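Night Buses Get the Go-Ahead on Athumani Line

2 Feb 2023

Night buses are coming to the Athumani line! The Nunditz transport board has voted to fund a full overnight service, starting in March, with 11 stops between the harbor and the hospital.

The new buses will run every half hour, replacing the two late trips that riders have had to plan their evenings around. The board has set aside money for almost 170 new shelter lights along the way, and Risex will run the service under a two-year contract.

"Nurses, bakers and students have been asking for this for years, and we are so happy to say yes," said board chair Tamara Husar.

Fares will stay the same as in the daytime, and day passes will be good until the last bus of the night. 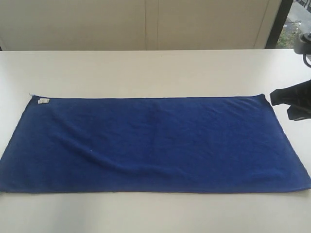 Next Steps

Route maps go up at every stop before service begins. Riders can send comments on the draft timetable to Yamuna Nair at the Nunditz transport office.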